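Malura Student Robotics Project
Progress report to the Gallik Fund
15 May 2019
Prepared by Svend Þrastardóttir, project supervisor

1. Status

The project is on schedule against the plan agreed with the Fund. Its aim is for students to record everyday handling tasks with head cameras and marked wrist straps, and to use the recordings to train a two-armed gripper to repeat a simple version of the same task. The hardware stage is closed. Recording is under way and labelling has started.

2. Recording

The current task set is called Skunier and consists of 6 tasks. Packing and unpacking skipping ropes was added in this period because cord is difficult for the tracking software and the students wanted a harder case than boxes and cups. Work is done at a round table, with the rope handles also held up in front of the wearer so that the wrist markers can be read against the hallway behind. 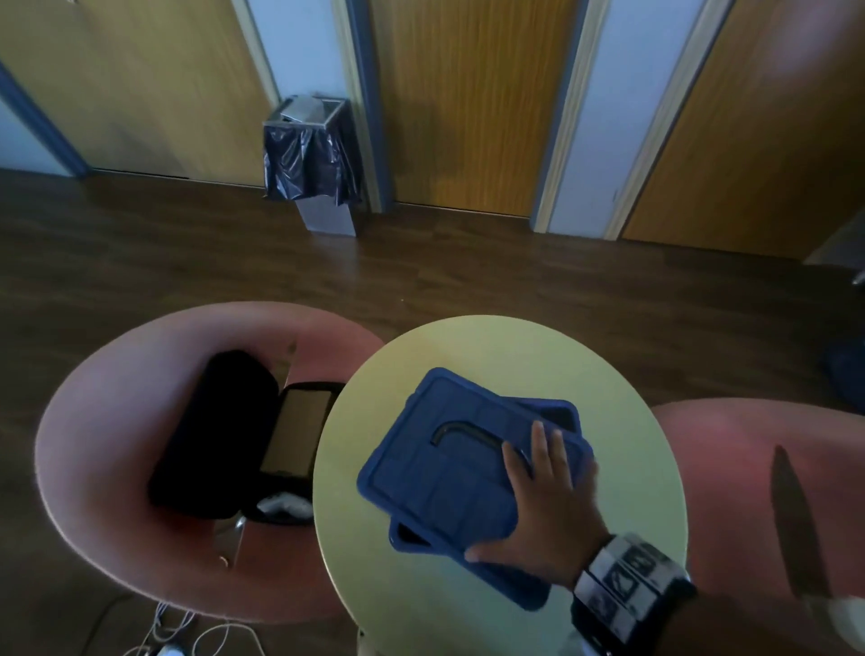
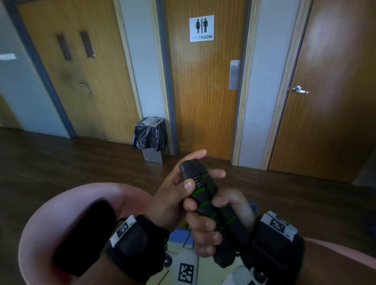
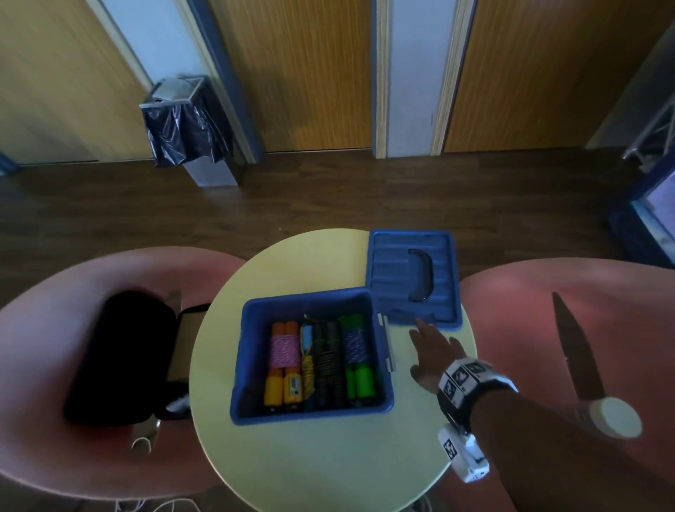

The students have saved 73 recordings so far. Each is checked by a second student before it is passed for labelling. Recordings in which a wrist marker is lost for more than two seconds are rejected and the task is done again.

3. Problems

Marker loss is the main fault. It occurs mostly when one wrist passes under the other. Turning the straps outwards reduced it, but the straps slip on smaller wrists and have to be reset between takes. A tighter buckle is on order.

Labelling is slower than planned. The students disagree on when a grasp begins, and the written rule has been changed twice. Early labels will need to be redone under the final rule.

4. Spending

Of the grant, £2,000 remains. It is set aside for storage drives and the replacement buckles. No change to the budget headings is requested.

5. Next period

Labelling of the rope task will be finished first, followed by a trial training run on the two easiest tasks. The gripper test is planned for August. Results, including failed attempts, will be given in the next report.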